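Residents' lounge reopens at Briltthorpe

The shared lounge at Briltthorpe has reopened to residents following a refurbishment completed in March. The room, which serves 80 households, had been furnished with items dating from the opening of the building.

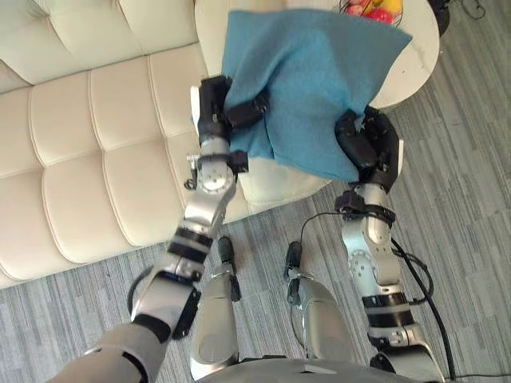

Seating was the main item in the budget and was supplied by Hirnis after a trial lasting 3 weeks. The chosen sofa is upholstered in cream, with deep stitched seams, and stands on the grey striped carpet. Soft furnishings, among them blue felt cloths, will be looked after by the housekeeping team — residents are asked not to launder them at home.
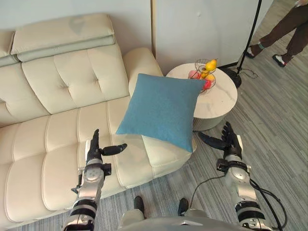 Comments were invited before the order was placed, and 53 households replied. Many asked for a place to put down a cup or a book within reach of the seating. A round side table with a white marble-look top now stands at the end of the sofa, with a wire basket of fruit on it, and a blue cushion has been added against the armrest.

The lounge is open daily until 9 pm. Bookings for private use may be made at the Udska reception desk.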